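Stellus arm trials: progress report to Nendix, January
Prepared by Myrto Tsakiris. Reviewed by Lambros Pappas.

1. Status

Work package 2 is running behind plan. The arm had completed 2,546 grasp cycles when the gripper failed to close on command and the controller raised a position fault. The run was stopped by hand at 11.40 on Monday. There were no injuries and no damage to the desk or the test pieces.

2. Fault

The log shows 11 earlier warnings of the same type, all cleared by automatic retry. They should have been raised with the safety lead, Stamatia Bakalis, and were not. The retry limit was set too high during commissioning and never brought back down.

Inspection covered the finger fasteners, the cable run and the taped section next to the perforated disc.
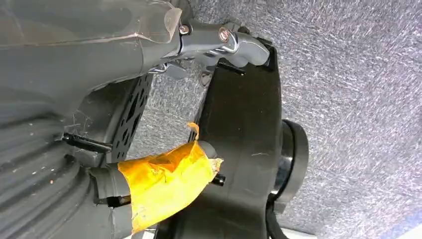

Our working view is that the finger joint slips under side load, so that the reported position drifts away from the true one. A wiring fault has not been ruled out. Dirt on the ribbed cover and web strands near the housing show that cleaning was overdue — this is now a weekly task.

3. Interim measures

Retry is disabled. Any position fault now stops the arm and needs a manual reset. Speed is held at 86 mm/s for desk work, and a second person must be within reach of the stop button. Under these limits 326 cycles have been run without a fault, too few to close the matter. 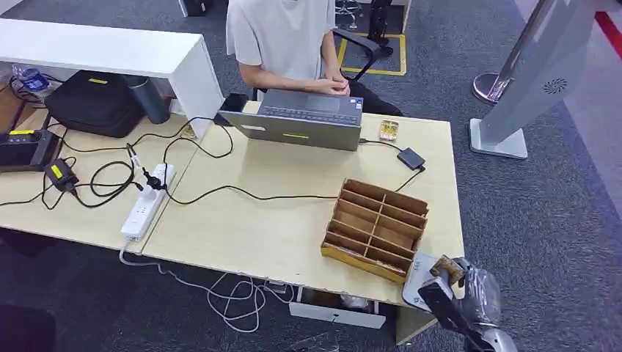
Desk set-up, with a small wooden block in the gripper.

4. Next steps

Chrysoula Tsolakis will strip and re-torque the finger assembly, then repeat the side-load test. Michailidis has quoted for a replacement joint; we ask Nendix to approve the cost from the contingency line. Delivery of the Brorkach data set moves back by two weeks.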